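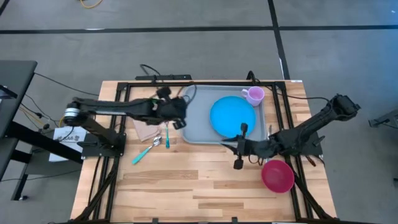 Progress report to the Norkbridge Film Fund
Project: Hrnčiar (feature film, drama)
Reporting stage: end of picture edit
September 18, 2021

Hi all,

I know the template has a box for "summary of activity" and I did try to fit into it, but the box only takes so many characters and I talk too much, so I'm sending it as a letter again like last time. The budget sheet is attached in the format you asked for.

The big news first: we have a locked cut! Zuzana Urban and I signed off on it Tuesday night, after a very long day of moving the flood scene back and forth (it ended up exactly where it was in the script, of course). The film is now shorter than the assembly by a good stretch and I don't miss any of it, except the bus station conversation, which I loved and which had to go. The actors in it have been told and were very gracious.

Where we are with sound. Dialogue edit is done for the first half. The second half is slower going because of the river – we shot four days next to it and you can hear it under everything. Two of the leads came in for replacement lines last week and a third still has to, but she is on a play until the end of the month and we only get her on Mondays. Prornow is doing the mix and they've held our dates, even after I moved them once. I'd like not to move them again.

Music. This is the part I'm happiest with. Orura delivered the first of the songs in August and we put it out with the short teaser, mostly to see what would happen. I was nervous about it, since the song is slow and mostly in Slovak and the teaser gives away almost nothing of the plot. We got 2963 plays in the first week and 239 people signed up for the mailing list, which for a film with no famous faces and no distributor yet made me extremely cheerful. A few people wrote in to ask for the lyrics. The second song is recorded but not mixed, and the score cues for the last reel are still sketches on a piano. I've heard them all and I think the one for the brother's return is lovely.

Test screening. We showed the cut before lock to an invited audience at the community hall. I'd asked for written comments and got a thick pile of them. The main points: people were confused about who owns the workshop until far too late, several thought the first act dragged, and nearly everybody liked the father, who I'd worried was too hard. We fixed the workshop question with one line of off-screen dialogue and took a scene out of the first act. The pacing notes on the ending I read carefully and then ignored. Zuzana agrees with me on that one, and you're welcome to argue with both of us when you see it.

Money. We are over on editing and under on travel. The overage comes from the extra week in the edit suite, and I've covered it out of travel as we discussed on the phone in June, so contingency hasn't been touched since the shoot. There's one invoice for 459 still in dispute with the van rental place (they say we returned it with a scratched door, I have photos of the scratch from the morning we picked it up). It's marked in yellow on the sheet. I'll let you know when it's settled.

Things that are late. The poster. We've been through 3 designs and none of them looks like our film – the last one made it look like a ghost story. I've asked the designer to start over from the stills and to forget everything I said before. The English subtitles are also behind, because I wanted to wait for lock before paying for them, and they will start next week. The press kit exists but the director's statement in it is terrible and I need to rewrite it.

What's coming up:
Second half dialogue edit and replacement lines, through mid-October
Color grade, last two weeks of October
Final mix at Prornow, November
Festival copy with subtitles, by the first week of December
Cast and crew screening, January

We've submitted to two festivals with the work-in-progress version and are waiting to hear. I'd rather not name them here in case it's bad luck, but you have them on the phone notes.

Two questions from my side. Does your logo go before or after the broadcaster's in the opening credits? The contract says one thing and the email from spring says another. And can the third installment be released on delivery of the mix instead of the festival copy? It would help a lot with paying the musicians on time.

A link to the locked cut goes out separately, with temp sound and no color, so please watch it with that in mind and please don't pass it around. Notes are welcome until the end of the month, though at this point I can only really do something about sound and titles.

Thanks, as ever, for the patience on the June extension.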